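Rulley House Clear-Out and Cataloging
Second progress report to the Jalali Fund
June 5, 2019 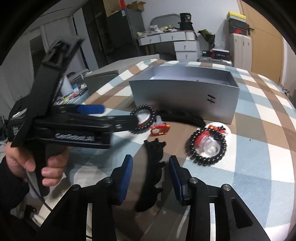
When we last wrote, we said the small items would be finished by now. They are not finished. They are, however, in far better order than they were, and we can at last say what "small items" means, which the application left a little vague (we wrote it, so we have only ourselves to blame).

Where we stand

The count so far is 2674 objects logged out of an expected 3019. The second number has changed twice since the application and we would not get attached to it. Every drawer we open turns out to hold a smaller container, and the smaller container is never empty. The late owner of the house appears to have believed that a thing could be made safe by putting it in a box and then putting that box in a suitcase.

The furniture and the books are done. Kitchenware is done except for one shelf of lids. What remains is jewelry, trinkets, and the category our spreadsheet calls "hanging things," meaning anything with a tassel, a cord, or a loop and no obvious place to hang.

The table

Most of this quarter's work has happened at one table with a plaid cloth on it. We had budgeted for a proper sorting surface and then discovered that black beads show up very well against pale blue and white squares, and less well against the tan. The cloth stays. The money for the sorting surface has gone to bags and labels, as agreed by email.

The working method is simple. Pieces come to the table, get laid out beside the open silver-gray box, and go into it once they are logged. Bracelets are kept flat. Anything with a tassel gets a dish to itself, a rule we adopted after an afternoon spent separating red threads from other red threads. The box has a hand-drawn mark on the front that looks like an H. Our marking system has no H in it. We have decided to treat it as the name of the box, and the log now has an entry for "H box" that everyone seems to understand.

Beaded bracelets have proved slower than planned. The application allowed two minutes apiece. That is fair for a plain string of black beads and hopeless for one with a red and clear center, where two catalogers can hold three opinions on what to call it. We now write down the color and move on. Material can be settled later by a person who knows.

The room

We promised that the room would be clear enough to walk across. You can cross it, with some planning. The boxes are stacked in front of the wooden door, and we know. The white desk is still buried in papers, which belong to the next phase and have been left alone on purpose. The top of the refrigerator has been pressed into service as a shelf. We ask the Fund to regard this as an efficient use of height.

The suitcases will leave with the Jakon van once they have been checked. Checking means opening them, and see above regarding containers.

Money

Spent this quarter: $475, all of it on bags, labels, acid-free tissue, and one replacement lamp. The remaining balance for supplies is $119. That will see us through the jewelry but probably won't stretch to the papers, and we would like to move a little across from the transport line. Jakon quoted lower than we feared, so there is room to do it. A revised budget sheet is attached.

What slipped

The shared index with the Caro store is behind. They number by shelf and we number by object, and for most of the spring each side waited politely for the other to give in. We gave in. Renumbering is dull but can be done by two people with a pot of coffee, and it is under way.

Photographs for the public page have also slipped. The trinkets are small, and the little red one with the gold details has so far been entered twice under two different names. We would sooner fix the duplicates before anyone outside the project sees them.

Next quarter

Finish the jewelry and the hanging things. Match the lids, or admit defeat on the lids. Start on the desk. We expect to hand over the completed list in October, with the door usable again by then, and will send the next report in the same format unless you would like it shorter.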